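Budgeting for a first set of hand-held grippers and a bench station

Community Help > Equipment and Purchasing > Automation

Posted by Lidora Training Workshop

Our institution intends to introduce a small automation strand in the coming year. The approved outline provides for hand-held grippers, with which trainees would carry out bench tasks by hand while the movements are recorded, and for a single robot arm at a later stage. I have been asked to prepare the budget request and should be grateful for advice from members who have already gone through the process.

The sum available in the first round is 3000 euros, to include tax and delivery. From this we must equip at least one complete station. We have received one written offer, from Brabec, covering 2 grippers, one spare set of fingers and a carrying case. The offer does not mention tables, mats, lighting, storage for the recordings or repairs.

A trial station has been set up on an ordinary table which the workshop already owned. The gripper itself was lent to us by the supplier for the period of the trial.
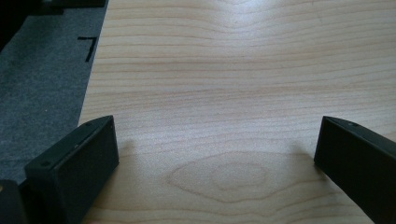 My questions are as follows. Should the request treat the table and the mat as part of the equipment, or may these be charged to general furnishing? What proportion should be held back for spare parts? Finally, is it wise to order the arm from the same supplier, given that the fingers would then presumably fit both? The request must be submitted in December, and I would prefer not to return for a second sum in the same year.

Posted by Dredberg Technical College, Purchasing Office

We submitted a comparable request two years ago and can offer the following from that experience.

Include the table and the mat in the equipment request. Our first submission placed them under furnishing, where they were judged against office desks and reduced. When the station was described as one unit, with each part listed beneath it, the whole was approved without further correspondence. If you intend to keep the table you already own, enter it at nil cost and state its dimensions, so that the next person to hold your post knows what the station consists of.

On the surface itself, please carry out a test under your final lighting before ordering anything. A smooth table finish can return a good deal of glare to a camera. We bought larger mats in a plain grey to cover most of the working area, and these cost far less than replacing the lamps would have done. Mats with alignment marks are worth the small extra charge if trainees are expected to begin each task from the same position. Order a second mat at the same time; ours was discontinued and the replacement was of a different size.

As to spare parts, we hold back 13 per cent of the purchase price in the first year and 10 per cent thereafter. Fingers and pads are the items most often replaced in our workshop. Screws are also lost regularly — ask the supplier to name the size in the written offer, as a general ironmonger may be able to supply them at a fraction of the price.

I would advise you to ask Brabec for a revised offer with the following shown on separate lines:

Grippers, price per unit
Finger sets, price per set and delivery time
Mounting plate for use on an arm, if available
Software licence, with the date on which renewal falls due
Return carriage for repairs, and who pays it

The licence line deserves attention. Ours was included for the first year only, and the renewal had to be found from a different budget.

Posted by Skutadari Evening Institute

We can speak only to the last point. We ordered the arm from the supplier of our grippers and the fingers did not fit without an adapter, which was charged for. Obtain the statement of fit in writing.

Posted by Dredberg Technical College, Purchasing Office

I agree with the above. I would add that the arm should be left out of this request altogether. Its price, guarding and risk assessment will take over the discussion, and the smaller sum may be delayed with it. A short paragraph stating that a later request is expected will be sufficient.

Posted by Lidora Training Workshop

My thanks to both institutions. A revised offer has been requested with the separate lines as suggested, and the table will be entered at nil cost. Brabec has confirmed by telephone that an adapter exists but has not yet given a price. I shall add the figure to this page when the written offer arrives.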